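Truletti publishes results of household demonstration trial, including the parts that did not go well

Company says recorded home tasks are useful training material but cautions against reading too much into the numbers

USTVILLE, October 2020 - Truletti, which makes sorting and tidying equipment for small workplaces, today released the results of its first trial of hand-guided task recording in private homes. The company compared two ways of showing a robot what to do. In one, a person carries a pair of grippers and does the job directly. In the other, the person sits at a console and steers the robot's arms from a distance.

The trial produced more than 3,000 recorded demonstrations of everyday pickup work. Truletti is not announcing a product with this release, and it has no date to offer for one.

"We've all read the announcements that say a robot learned to clean a bedroom," said Areti Makris, head of trials at Truletti. "Then you read the fine print and it's one bedroom, one blanket and one kind of block. I didn't want to put my name on another one of those. So we're saying what we recorded, what the robot did with it, and where I think the whole idea is still on thin ice."

What was tested

The recordings were made in 26 homes in and near Ustville, all of them lived in at the time. Participants were asked to put small objects back into containers on whatever surface they would normally use - a bed, a rug, a kitchen table. The objects included toy building bricks, clothespins, crayons and spools of thread. Homes were not tidied or rearranged for the trial.

Each participant worked with two hand-held grippers, one in each hand. Squeezing the handle closes the finger pads. A camera on the tool records the view, and the recording is later turned into movements for an arm fitted with matching fingers. Participants had a short practice period and were then left to work at their own pace.

For the comparison, nine operators did the same kinds of tasks by remote control at Truletti's workshop on Innes Street, using the company's two-armed test machine, which the engineers call Zavier. The operators had all used the console before. The household participants had never held the grippers.

What the trial found

Carrying the grippers was faster. The household participants finished a typical container of small parts well ahead of the trained operators at the console, and they complained less. Operators described the remote work as tiring, and several said they lost their sense of depth when reaching for pieces lying flat on fabric.

Faster recording does not mean better learning, and the company asks readers to keep the two apart. When Zavier was trained only on the hand-held recordings, it completed 69 percent of its attempts to pick up a single brick from a bedsheet and drop it into an open container. That figure covers bricks lying at least a finger's width from their neighbors. It does not cover piles. In dense piles the robot often closed on two pieces at once, or pushed the pile along the sheet without lifting anything, and Truletti's engineers did not feel the results were steady enough to publish as a percentage.

The figure also comes from the workshop. Zavier has not been tried in any of the 26 homes.

"A person holding the gripper knows when the brick has slipped, because they feel it in the handle," said Orestis Liapis, who leads the learning group at Truletti. "The recording doesn't have that feeling in it. It has pictures and positions. We are asking the machine to copy somebody who had more information than it will ever get from the video. I was doubtful about that when we started and I'm still doubtful."

Remote control has the opposite problem, Liapis said. The operator sees only what the robot's cameras see and can only make moves the robot can make, so nothing has to be translated afterward. But the recordings are slow and full of hesitation, and the robot learns the hesitation too. In one set of console recordings, Zavier picked up a habit of hovering over each brick before taking it. The engineers traced this to a single operator who liked to pause and check her alignment.

Trouble with soft surfaces

Much of the trial's difficulty came from beds. A hard table pushes back when a gripper touches it. A sheet gives way, bunches up and gets caught between the pads, and bricks roll into the folds. Participants dealt with this without thinking, often by smoothing the fabric with one tool and picking with the other. The robot repeated the smoothing motion at times when there was nothing to smooth.

Light-colored bricks on light-colored bedding were missed more often than dark ones. Clear containers were a problem as well, particularly when they were lying on their sides, and the software sometimes placed the opening where the wall was. In September the team added recordings that begin with the container already tipped over. The effect of that change has not been measured and is not part of the results released today.

Recordings were also thrown out. Some were lost when a participant's sleeve covered the camera, others when the two grippers bumped into each other and the position data drifted. A further group was technically sound but showed people doing things no arm of Zavier's reach could copy, such as kneeling on the mattress and leaning across it. Truletti kept these in a separate set and did not use them for training.

Questions the company has not answered

Makris said the trial leaves open whether hand-held recording saves money once the cleanup is counted. Sorting and checking the home recordings took longer than making them. The console recordings needed far less work afterward, which narrows the gap between the two methods and may close it.

She also questioned how well the homes stand for homes in general. All the participants had signed up by choice, most had children, and none lived far from the workshop. "These are people who were happy to let us film their bedding," she said. "I'm grateful to them. I wouldn't call them a cross-section of anything."

Privacy was a further concern for some of those who took part. A camera at hand height takes in a good deal of a room besides the task. Participants could review their recordings before handing them over and could remove any they chose, with no explanation asked for. Recordings are stored under a number and are not sold or shared outside the company. Pictures issued to the press are released with the participant's agreement.

Next steps

Truletti will run a second, smaller round in which the same people do the same tasks by both methods. The first round used different people for each, and the company considers this the weakest point of the comparison. Liapis has asked for a simple force sensor to be added to the handles for that round, so that at least some of what the hand feels is recorded. Whether the sensor can be read reliably through the padding is something the team does not yet know.

The company will publish the second set of results whether or not they agree with the first. A written summary of the current trial, with the list of tasks and the rules for leaving recordings out, can be requested from the press desk.

About Truletti

Truletti designs and builds sorting and tidying equipment for repair shops, schools and small packing rooms. The company is privately owned and based in Ustville.

Press contact

Press desk, Truletti, Innes Street, Ustville
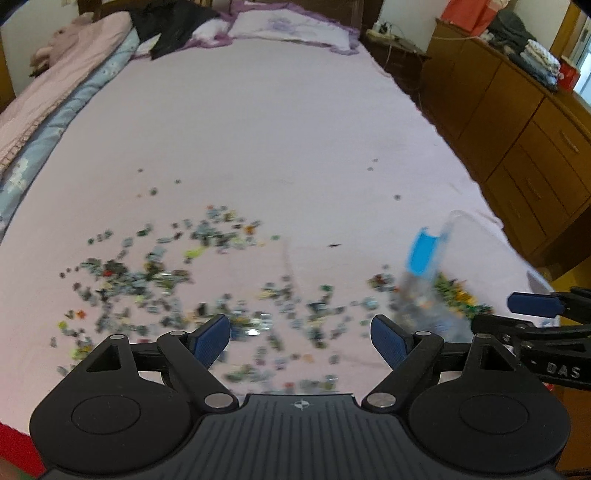 Hand-held grippers at a bed scattered with small plastic building bricks, with a tipped-over container to the right of the pile. Photo: Truletti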